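Fórum Bancada & Oficina › Acabamentos e superfícies › Tampo castanho mate: manchas claras depois da limpeza

Iniciado por rui_marcenaria, 2023-06-13

rui_marcenaria
Boas. Tenho um tampo grande, castanho, acabamento mate, onde pousamos loiça todos os dias. Óleo-cera Uvwood, 2 demãos, aplicado em outubro. De há umas semanas para cá a superfície ficou irregular: zonas ligeiramente mais claras, sem contorno definido, que só se notam com luz rasante. Ao toque não sinto diferença. Limpeza com pano de microfibra e detergente neutro diluído.
Dúvidas:
— é desgaste do acabamento ou resíduo do detergente?
— vale a pena lixar localmente ou tenho de fazer o tampo inteiro?

fresa_torta
Falta informação. Que loiça é? Grés com o pé por vidrar come qualquer acabamento mate. Arrastas as peças ou levantas?

rui_marcenaria
Pratos e taças de uso corrente, da Grosta, pé vidrado, pelo menos nas que virei ao contrário para confirmar. Tenta-se levantar, mas ninguém cumpre sempre.

Tove Blöndal
Antes de lixar, fazer o teste da gota. Uma gota de água numa zona clara, outra numa zona escura, 5 minutos. Se as duas ficarem em pé, o filme está inteiro e o que se vê é resíduo ou polimento por fricção. Se a da zona clara espalhar e escurecer o material, há falha de acabamento. Sem este teste está-se a adivinhar.

kapa_zero
Discordo em parte. Num óleo-cera com uns meses de uso a gota perde altura em todo o lado, não distingue grande coisa. Eu passava white spirit num pano branco e via o que sai. Se o pano vem amarelado ou acinzentado é cera saturada com gordura.

Tove Blöndal
O white spirit amolece a cera e depois já não se sabe em que estado estava. Primeiro o ensaio que não altera a superfície, depois o outro. A comparação entre zonas é que interessa, a altura absoluta da gota não serve para nada.

kapa_zero
Se for feito em zona escondida não altera nada que importe.

fresa_torta
Em zona escondida não há manchas, kapa. Ia testar o quê?

kapa_zero
O comportamento da cera. Mas está bem, água primeiro.

m_seixas
Aproveito para uma pergunta ao lado: alguém usou a base acrílica da Seneviratne por baixo de óleo-cera? Disseram-me que evita este problema.

fresa_torta
Não evita. Óleo-cera precisa de penetrar, por cima de acrílico fica à superfície e sai em placas. Abre tópico próprio se quiseres discutir isso.

rui_marcenaria
Fiz o teste. As duas gotas aguentaram o tempo todo e não ficou marca em nenhuma. Portanto filme inteiro, em princípio. Também passei o dedo nas pintinhas escuras que apareceram no tampo: umas saíram, outras não.

Tove Blöndal
Então não lixar. Limpar com água morna e pano bem torcido, sem detergente, secar logo, esperar até ao dia seguinte e avaliar. As pintas que não saem podem ser do próprio material ou sujidade presa na cera. Com uma fotografia via-se melhor a distribuição das zonas claras.

rui_marcenaria
Fica a fotografia, tirada de cima, com uma taça e um prato pousados.

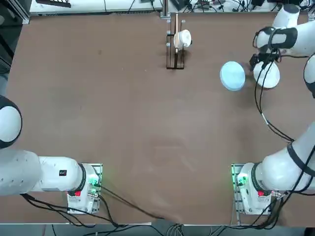

Tampo castanho mate, com a taça branca e o prato azul-claro. Zonas mais claras muito ténues e algumas pintas escuras.

fresa_torta
Com essa luz quase não se vê. Esperava muito pior pela descrição. O contraste é baixo, eu nem mexia.

Tove Blöndal
Confirmo que é ténue. O padrão parece-me compatível com resíduo, mas por fotografia não ponho as mãos no fogo. Se a limpeza só com água não resolver, passar uma almofada não abrasiva branca com um pouco do produto de manutenção do fabricante, em todo o tampo. Tratar só as manchas cria manchas novas, com mais brilho.

kapa_zero
Eu continuo a achar que vai acabar em decapagem ligeira. Grão 800 à mão, 2 passagens no sentido do comprimento, aspirar, demão fina. Numa tarde está feito e fica uniforme.

Tove Blöndal
Grão 800 fecha a superfície e a demão seguinte penetra mal. E num acabamento que passou no teste é trabalho sem motivo.

kapa_zero
Para demão de manutenção não precisa de penetrar, precisa de aderir à que lá está. Fiz assim nas bancadas da Remerham e não tive reclamações.

fresa_torta
Bancadas com que uso? Se for só pousar caixas não se compara com loiça e lavagem diária.

kapa_zero
Arquivo e expedição. Admito que a lavagem é outra.

rui_marcenaria
Vou pela água primeiro, que é reversível. Entretanto mandei colar feltros nos pés das taças mais pesadas.

m_seixas
Feltro em loiça que vai à máquina? Descola na primeira lavagem. Mais vale uma base individual de cortiça.

rui_marcenaria
Tens razão, não pensei na máquina. Cortiça, então.

rui_marcenaria
Ponto de situação: limpei só com água, sequei e deixei até ao dia seguinte. As zonas claras atenuaram na metade do lado da janela, na outra metade estão iguais. O pano saiu com um resíduo esbranquiçado. Vou repetir antes de aplicar seja o que for.

Tove Blöndal
Resíduo esbranquiçado aponta para detergente. Repetir com pano limpo e mudar a água a meio.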